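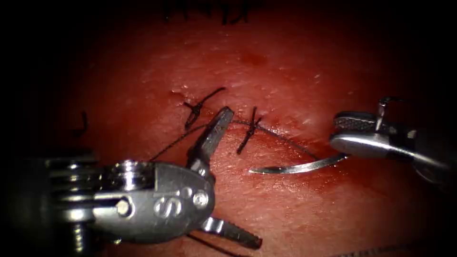 Omolara Ogunleye
Training lead, robotic suturing, Zasholm

Wait, what went wrong in May?
The left jaws stopped closing all the way. I asked for a grip, the console told me I had one, and the thread slid right out. I tried again (of course I did!) and got the same thing.

Was it a software problem?
Nope, a worn cable in the wrist. The Flondel software only reads the motor, so it had no idea the tip wasn't following. That's the part that still bugs me.

How do I spot it early?
Watch the tips, please, and forget the number on the screen for a second. If the jaws lag or the thread slips 2 times on the same side, stop. Don't squeeze harder — that's how I bent a needle.

And if I'm halfway through a stitch?

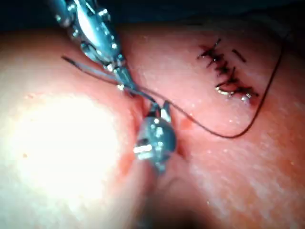

Get the needle under control with your good side first, then let go with the bad one and call for a swap. Never pull an instrument back with the needle point loose. I make everybody practice this 6 times before they move on, and yes, there's grumbling.

Do you count uses now?
We do. We pull each instrument for a check after 20 sessions, which was Þrastardóttir's idea, and I fought it for a while. She was right.

Who do I tell?
Me, or the repair desk at Brurnomthorpe. Bag the instrument, tag it, and write down what your hands were doing when it quit. Messy notes are fine!

Last updated January 6, 2021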